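Can robots do any real chores yet, or are we all kidding ourselves?
Home & Shop Automation > General talk
Started 2023-06-21

gonosus_garage
I run a small cabinet shop and every spring some salesman tells me a machine is going to sweep my floor, sort my offcuts and take out the trash. Last one was from Trukusell. Nice guy, good coffee, and the demo was a video. I asked if it could pick a glove up off the floor and he said "that's on the roadmap."

So I'm asking people who work with this stuff. What can they do today, with no one standing there holding a tablet?

mopbucket60
My robot vac does the kitchen four times a week and I wouldn't give it back. That's a chore. It's done. I don't know why people act like it has to have arms before it counts.

gonosus_garage
Fair, but I had to pick up every cord and sock in the house before ours would run. I timed it once and I could've swept.

mopbucket60
Then leave the cords where they belong lol

tilly_rernex
I work at Rernex on the packing side, so not a robot person, but we have three arms on the line and they're great. Same box, same spot, all shift long. Then somebody switches the tape supplier and the whole thing stops for a morning. I think that's the answer to your question. A house is a place where somebody switches the tape supplier every ten minutes.

oldlathe
Been hearing "five more years" since my knees were good. The dishwasher is the last household robot that worked and it's just a box that squirts water.

halfstep_hank
I'm going to push back a little because I spend my days on this. We've been working on tidying for a while now, two arms, ordinary grippers, ordinary room. Nothing bolted down and nothing painted a special color. And the stuff people think is hard isn't always the hard part.

Grabbing a bottle? Pretty good now, even clear plastic, which used to drive me up the wall since the depth sensing looks right through it. Labels help a lot. Where you grab it matters more than people would guess - take it down low and you've got a tall piece sticking up that wants to swing, take it up by the cap and it's the other way around. Either one can work, but the drop has to know which one you did.
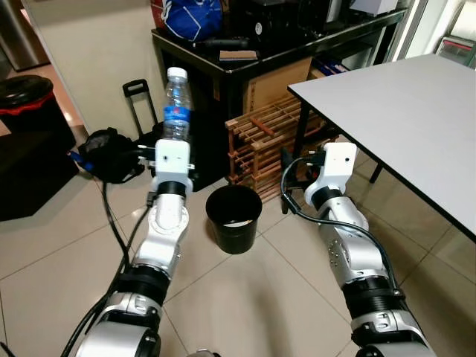 And the drop is where I lose my hair. A small wastebasket on a tile floor is a mean little target. It's low, so the arms are reaching down close to the end of what they can do. Bump the rim and the basket scoots. Let go a touch early and the bottle bounces off the edge and rolls under the nearest desk, and now you've got a totally different chore. We logged 1,003 tries on throwing things away and I could tell you a story about way too many of them.

But would I say it can't do chores? No. It does that one, slowly, and it gets less dumb every month.

gonosus_garage
How slowly?

halfstep_hank
On a good try, nearly 60 seconds for one item. You can stop laughing now.

oldlathe
Not going to stop laughing. I can hit the can from my recliner.

tilly_rernex
I mean, if it's doing it at 3 in the morning while I'm asleep, do I care that it takes a minute? My kids leave bottles everywhere. Let it work all night.

mopbucket60
^ this. Slow is fine. The vac is slow too. What I care about is whether I have to babysit it.

halfstep_hank
Right now, yeah, somebody's in the room. I won't pretend otherwise.

gonosus_garage
OK that's more straight talk than I got from Trukusell. So for my shop I'm hearing no, unless it's one job in one spot. I've got a guy from Carbone coming out in a couple weeks about a sanding arm, same part over and over. Anybody run one of those? Mostly wondering about dust in the joints.

tilly_rernex
Not sanding, but ask him what the covers cost and how often you replace them. Ours aren't cheap.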